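Section 3. Setting up your Wudix pantry labels

OK, so you've got the label maker charged and the tape in (if not, go back to section 2, I'll wait). This is the part I like best, and it's also the part where I messed up the most the first time, so read the notes before you print anything! I once ran 34 labels that all said BEANS in the wrong size and had to peel every one of them off.

Before you start, clear off a table. Any table. Put a cloth down if you care about the finish, because the backing strips curl up and stick to everything.

1. Hold the power button until the screen lights up. Let go as soon as it does, or you'll end up in the language menu.

2. Press MENU, scroll to Tape Width and pick 12 mm. The machine doesn't check this for you. If it's set wrong it will happily print half a letter.

3. Sort what you're labeling into groups. I do one tub per kind of thing - produce in one, baking stuff in another, packets in a third - and I don't type a word until the groups make sense.

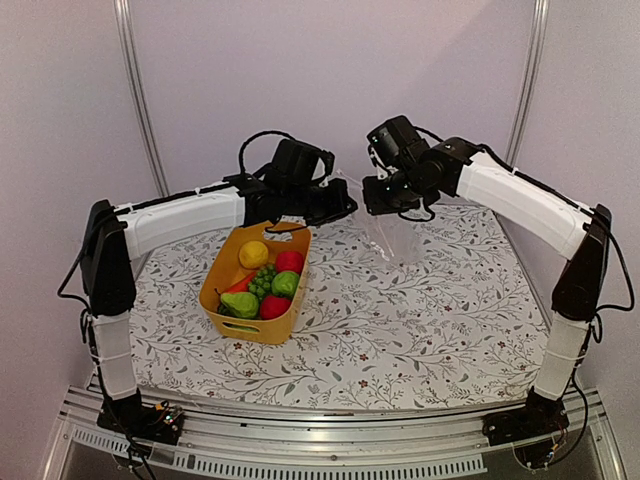
Fruit and vegetables together in one yellow basket.

4. Type the group name first, then press SAVE and choose a slot. Keep it short. FRUIT + VEG fits fine. FRESH FRUIT AND VEGETABLES comes out so long it wraps around the corner of the tub and starts lifting by November.

5. Press PREVIEW. Yes, every time. I know it's slow.

6. Press PRINT and keep your fingers off the slot until the cutter clicks.

Caution: the cutter is sharp and it moves after the tape stops. Give it a second.

Note: if the tape comes out blank, you've probably got the cassette in with the ribbon slack. Take it out, wind the little spool with a pencil until it's snug, and try again.

Sticking the labels on

7. Wipe the spot with a dry cloth, then with a bit of rubbing alcohol on a paper towel. Let it dry all the way. Plastic tubs pick up a greasy film in a kitchen, even the ones you'd swear are clean.

8. Fold the backing along the split, peel off one half, line it up and press. Then pull the other half out from under. Doing it in one go is how you get bubbles (I still try, and I still get bubbles).

9. Rub it down with the back of a spoon, from the middle out to the ends.

Pick a flat face for the label, and stay off rounded corners and away from any handle holes, where your hand will be rubbing at it all day long. Bags are another story. The tape won't hold on anything that crinkles, so for those I print the label onto a card tag and tie it on.
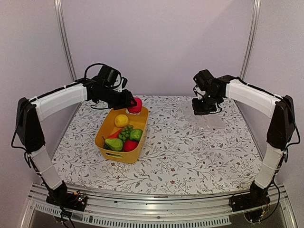

Phúc Cao wrote in after the last version of this guide to say that step 8 goes much better if you chill the roll first: ten minutes in the fridge and the backing splits cleanly instead of shredding. And please tell people to write the date on the tag too, because a name by itself won't help when you have two bags of the same flour.

I tried the fridge thing and I'm sold. Dates are in section 5, under Second Line.

10. When you've finished a batch, go to MENU, then Memory, then Lock. Otherwise a dead battery wipes your saved slots. The Satholm refill rolls work in this machine too, but set Darkness to 3 or the letters come out gray.

Last updated October 7, 2026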